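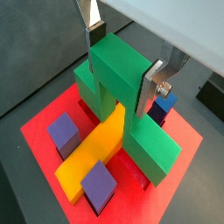 *Photo: Titano Puzzles / Reece Fairclough*

**FOR IMMEDIATE RELEASE**
**March 21, 2024**

# Big, blocky and very green: Titano launches the Drunila puzzle

Hi all, Reece Fairclough here from Titano Puzzles in Britthorpe. I normally leave the press releases to people with better spelling, but I've been banging on about this one since January and the team finally told me to write it myself. So, here goes!

We're launching Drunila, our new range of chunky block puzzles, and I couldn't be more chuffed. If you've ever spent a rainy arvo trying to get one last stubborn shape to sit where it's meant to, you'll know the feeling we were after.

The star of the range (my favourite, anyway) is the green zigzag. It steps one way, drops down, then steps off the other way, a bit like an S or a Z depending on which side of the table you're sitting. We went through a lot of greens before we landed on this colour. Terence Sedgwick, who heads up our design side, wanted something closer to olive. I wanted emerald. I won, and I'm still hearing about it at morning tea.

What I love about a stepped piece is that it never looks like it'll fit. You turn it over, you have a go, you turn it back the way you had it in the first place (everyone does this) and then you spot the gap you should've been looking at all along. My mum had a test set on her kitchen table over the summer and flatly refused to let me help. 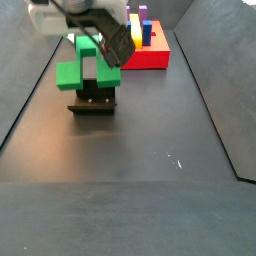 Getting the size right took us longer than the colour did. Terence's early versions were lovely little things, but they were fiddly, and my dad's hands aren't what they were. We kept making them bigger until he stopped grumbling. The edges got a fair bit of attention too, because you want a crisp shape that's still nice to pick up.

"I've designed puzzles that were cleverer on paper," Terence told me when I asked him for something quotable. "People put those down after a few minutes. With Drunila they kept asking for another go, and I still reckon it should have been olive."

**What's in the range**

There are 14 puzzles to start with, going from a gentle warm-up to one I still can't finish without peeking at the solution booklet. We suggest them for ages seven and up, though younger kids will have a great time just stacking the pieces. Two people can play against each other, or you can do what we do at our place and argue over a single puzzle together.

The first run is 200 sets, all sold through our shopfront at Hollis Arcade in Britthorpe. If they go quickly we'll make more, and I'll try not to be smug about the green.

**Come and have a play**

We'll have sample sets out on the counter at Hollis Arcade from launch day, so please drop in and have a muck around with them. Teachers, librarians and anyone who runs a games group are especially welcome. Bring your lunch if you like, there's a bench out the front.

**Media contact**

Reece Fairclough, Titano Puzzles, Hollis Arcade, Britthorpe. Review sets and interviews with Terence or me are available on request. Just ask for Reece at the counter.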